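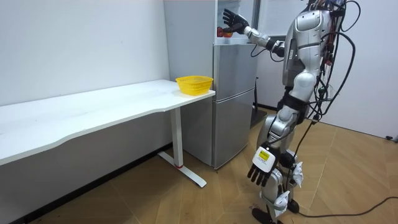 When I ask what she keeps on the top shelf, she answers before I finish the question. "Apples. Always apples, where I can see them."

She moved to Standham in May and rented two rooms above a closed bakery. The small one has white walls, a wooden floor, a long white desk and a tall, narrow refrigerator in silver-gray. It is the refrigerator I came to talk about. She paid 685 for it at Brostitz, after the shop took 400 off the price.

"My sister said it was too much money for a cold box," she says. "But my old one was deep and dark. I lost food in it. I found a cheese from the winter."

The new one has a glass front on its top compartment, and this changed how she shops. She buys five apples at a time from Chraibi, the grocer on the corner, and does not go again until the glass shows her only one.

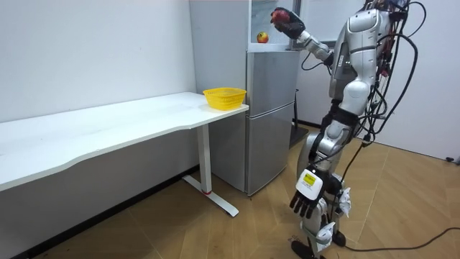

Words by Feven Fikre
9 September 2024

Does she not find it strange to work beside a refrigerator? "No. I write letters at the desk, I get hungry, I stand up. In the old flat the kitchen was down a corridor – I ate biscuits because they were nearer."

The doors lower down are plain silver, and she likes that they hide things. Soup, butter and leftovers go there. "Nula, my neighbor, wanted glass for everything. I do not want to look at leftovers."

She wipes the glass in the evening with warm water and a little vinegar. The red apples with yellow patches are her favorites, and she eats them cold, with the skin on.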